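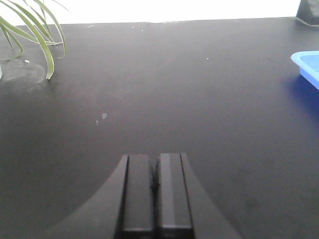 Varnerska opens orders for the Wi tabletop gripper kit

ULLACH, 23 Sep 2020 - Hi, I'm Joon-young Cha, I look after products at Varnerska, and I get to write this one myself because our press person is on leave (sorry, editors!). As of this morning you can order the Wi, our two-finger gripper kit with a small camera that rides at the wrist.

We started on it in February, when a customer told us she was spending more time on brackets and cables than on the job she'd bought her arm for. I knew the feeling. So the Wi comes as one piece: the black flared housing, two flat parallel fingers, the camera already set to look out along them, and a single cable back to the arm. You bolt it on, run the setup page, and you should be picking things up before lunch.

The part I'm happiest about is the view. You look straight over the housing, past both fingertips and on across the table, so when a pick goes wrong you can play it back and watch how the fingers came in. I've had mine running over a plain black tabletop for weeks, with a spider plant at one side and a blue plastic tray at the other, and I still catch myself watching the playback when I should be answering email.

"Black on black was my worry," says Tae-yang Pyo, who wrote the camera software. "Dark fingers over a dark table with a bright white wall behind it is a rotten thing to hand a camera. I spent most of the summer on that and I'd still like another week."

He won't get it, because we're shipping! The first batch is 618 kits. The gripper and camera together cost $3,120, or $2,313 if you already own our older Pornasix mount and just want the new head. Both come with spare finger pads and a 2-year warranty. Arms aren't included, and neither is a tray.

Review kits are ready now for press and for teachers. Write to me at the Varnerska office in Ullach, tell me which arm you have, and I'll get one in the mail to you.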